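**Varatov** is a river port and customs zone whose trade figures are widely quoted and seldom checked. The port authority reported exports of $2,881 million for the year, up 7 percent, in a bulletin dated 24 July 2018. The bulletin gives no breakdown by month after January.

Most of the recorded trade is packaged food. Flakex, a cereal maker, and Arnico, a freight and packing firm, together account for 82 percent of outbound value by the authority's own count. Critics have pointed out that goods packed by Arnico for Flakex can appear twice — once on leaving the plant and again on leaving the zone. The authority says it corrects for this but has not published its method.

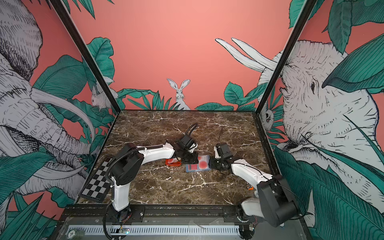
The claimed growth also depends on how shipments to Cáceres are treated. They make up 52 percent of listed exports, yet part of that cargo is later returned to Varatov for relabeling. Returned goods are entered as imports, so both sides of the ledger grow while little is sold.

Supporters of the zone cite the figures as proof that its tax breaks work. No outside audit has tested that claim, and the zone was given its tax breaks before any baseline was set. Earlier bulletins used a different price base and can't be compared directly with the current series.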